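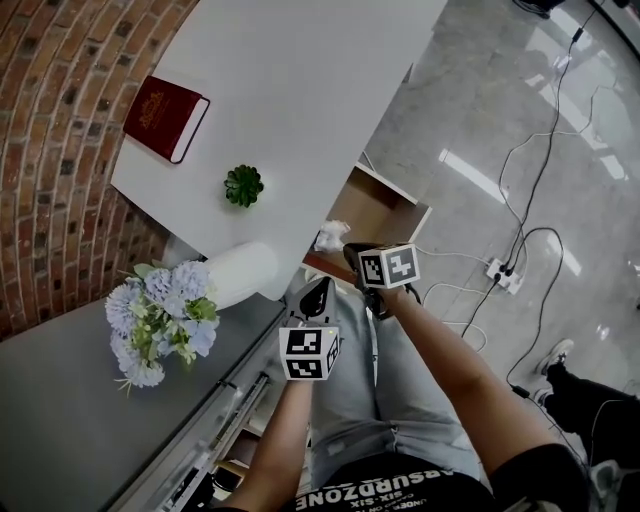 Recording a tabletop tidying task with two hand-held grippers

Most of the demonstrations we have to throw away are lost before anyone picks anything up, through a bad seat, a bad first pose or a cube the cameras lose. The steps on this page are the ones we use at Bereck for tidying tasks done sitting down, one gripper in each hand. The vase of artificial flowers lying over at the lower edge of the table is the kind of object we start new people on, with the book near the wall and the small succulent beside it as things to work around. You can use other objects, but keep at least one that is wider than the gripper opening.

What you need

Two hand-held grippers with marker cubes fitted
A table and a chair of fixed height
The recording laptop with the Parau software open
A power strip within reach of the chargers

Before you sit down

Check that both cubes are tight. Push on each with a thumb. If it turns at all, tighten the screw underneath and run the calibration again. Wipe the faces with a dry cloth.

Open and close each trigger 10 times and watch the width reading in Parau. It should come back to the same value each time. If it drifts, power the gripper off and on.

Run the cables behind you or off to the side you won't be reaching toward.

Starting a take

1. Sit close enough that you can reach the far object without leaning. Your back should stay against the chair.
2. Hold both grippers over the table edge with the tips pointing at the work and the fingers open. Keep them still for 2 seconds. The software uses this to set the start pose.
3. Press the pedal and wait for the tone.
4. Move one hand toward the first object. Keep the other where it is until you need it.
5. Close the trigger fully on the object, then lift. Don't lift while the fingers are still closing.

For a vase with flowers in it, grip the body with one hand and steady it with the other while you turn it upright. Gripping the stems pulls them out.

6. Put the object down, open the fingers, and back straight out before moving sideways.
7. Return to the start pose and press the pedal again.

Speed

Go slower than you would with bare hands. The arms that replay this data can't follow a quick flick of the wrist, and the Dwivedi filter will reject it anyway. If you drop something, finish the take and mark it as failed. Don't restart halfway.

How many to record

A full set is 300 takes. Move the objects a little after every take, and swap in new ones after each block. Rest your hands for 5 minutes between blocks.

Common problems

Cube lost in the middle of a take: usually a forearm crossing in front of it. Bring the elbows out.

Gripper width stuck at zero: the trigger cable has slipped off its post. Open the side cover and seat it again.

Left and right swapped: the cubes are on the wrong grippers. Change the assignment in the Skerham config file and reload.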